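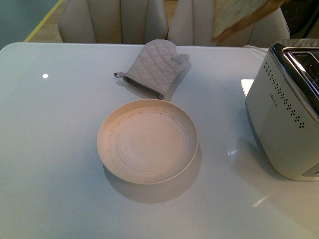
Figure 2. Tabletop with plate, toaster and oven mitt.

Section 2: Joining your neighborhood's alert channel

Welcome to the fun part! By now your Flurnon receiver is charged and the green light is steady. In this section you'll connect it to your local channel, so that police notices, road closures and all-clear messages reach you as they go out.

Before you start, have your street address and your household code handy. The code is on the card that came with your welcome letter from Preltden Community Safety.

1. Press and hold the side button until the screen reads SET UP.

2. Turn the dial to your language and press once. You can change this later under Settings > Voice.

3. Enter your household code. Letters come first, then digits. If you slip, a short press of the side button takes you back one character.

4. Choose your channel. Bendamum residents should pick channel 586. If you live on the harbor side, choose Song instead -- it covers the ferry landing and the market streets as well.

5. Wait for the two-tone chime. The first connection can take up to 15 minutes, so go ahead and leave the receiver by a window while it works.

6. When the screen reads JOINED, press the dial to hear a sample alert. It's loud! Volume is set at 80 out of the box, and you can turn it down with the dial while the sample plays.

Note: Alerts come in two kinds. A NOTICE is information only, such as a street closed for a parade or a police inquiry under way nearby. An URGENT alert asks you to do something now, and it repeats until you press the dial to confirm.

Note: You can add a second address, and we love it when people do this for a parent or a shop. Go to Settings > Places > Add and repeat steps 3 and 4 with that address's code.

CAUTION: The receiver can't place calls. If you see a fight, a fire or someone hurt, phone the emergency number first. Confirming an alert does not tell the police where you are.

CAUTION: Don't repeat an URGENT alert on social media until the all-clear message has arrived. Details often change in the first hour, and a wrong street name can send people the wrong way.

If the chime never comes, switch the receiver off, move it to another room and start again from step 1. Your code stays valid.

Next: Section 3, Quiet hours and overnight alerts

Shares: 15 | Comments: 2

Lucie Beaudoin
Channel list worked first try. Can quiet hours be different for each address? My mother goes to bed at 8 p.m. and I don't.

Shiyu Zeng
Yes, Lucie, open Places, pick her address and set the hours there. URGENT alerts still come through.

Contact us | Copyright Preltden Community Safety | Back to top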